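Migrating a home file server off a dying disk

11 April 2018

The second drive in my Erance box started reporting reallocated sectors over the winter. The count sat still for a while and then began to climb, 27 at last check, so I ordered two replacements and planned the move. These are my notes, mostly for the next time I have to do this.

The old setup was a mirrored pair with a single large volume on top, running the Clarnasum file system tools that came with the unit. It worked, but I never liked it. Snapshots were awkward to browse, and quotas could only be set per volume. With new disks going in anyway, I decided to rebuild with separate datasets: one for documents, one for photos, one for machine backups and one for scratch.

Step one was a full copy to an external disk. I used rsync with checksums turned on, which is slow. The whole job took 176 minutes for the photos alone over USB, and the documents took almost no time. I ran it a second time before touching the server, and that pass listed two changed files, both logs. Fine.

Then the disk swap. The Erance trays use four screws per drive and the screws are very short. Standard case screws will go in and will press against the drive body before the tray is tight, so keep the originals in a cup. The label on the backplane numbers the bays from the right, while the web page numbers them from the left. I have now written this on a piece of tape inside the door.

Creating the new pool was quick. I set the record size to the default for everything except the photo dataset, where larger records made sense. Compression is on everywhere. It gains nothing on JPEG files but costs so little that keeping one rule for all datasets is easier to remember.

Restoring brought up the only real problem. File ownership came across as numbers, and the numbers on the new install did not match the old ones. Every file belonged to a user that did not exist. The fix is to create the users with the old IDs before restoring, or to run a chown afterward. I did the second. Access lists set by the Prokopenko sync client also had to be cleared, and on a tree with a lot of small files that took longer than the chown did.

Scheduled snapshots now run hourly for documents and daily for the rest. Hourly ones are kept for 2 days. Daily ones are kept for a month, and I prune by hand after that. I had planned to script the pruning but I want to see how much space they use first — my guess is very little outside the backup dataset.

For the offsite copy I moved from a rented disk to Fostinix storage. My upload speed is poor, so the first sync was limited to the documents and a 500 GB slice of the photos. I capped the transfer rate during the day and removed the cap overnight. The remaining years will go up in order, newest first.

While checking the photo dataset I opened files at random from each folder and compared them with the external copy. All of them matched.

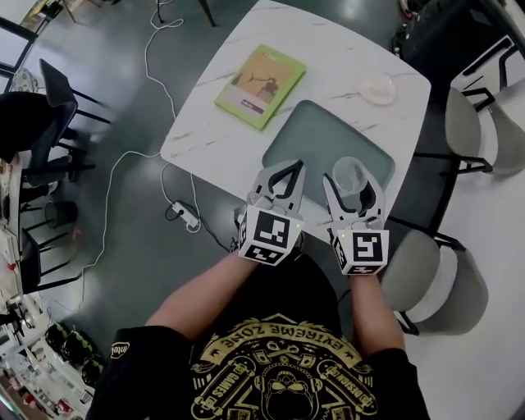 Marble-patterned table, two grippers, EXTREME ZONE shirt.

The unsorted folder is the next job. It has its own dataset now, with a quota, so it can't quietly fill the pool the way it did last August. I also need to set up mail alerts for the disk health checks. The old box had them turned on, but they were going to an address I closed years ago, and I only saw the sector count when I logged in to change a password.

The failing drive is on the shelf with the date written on it. I'll wipe it once the offsite sync has finished.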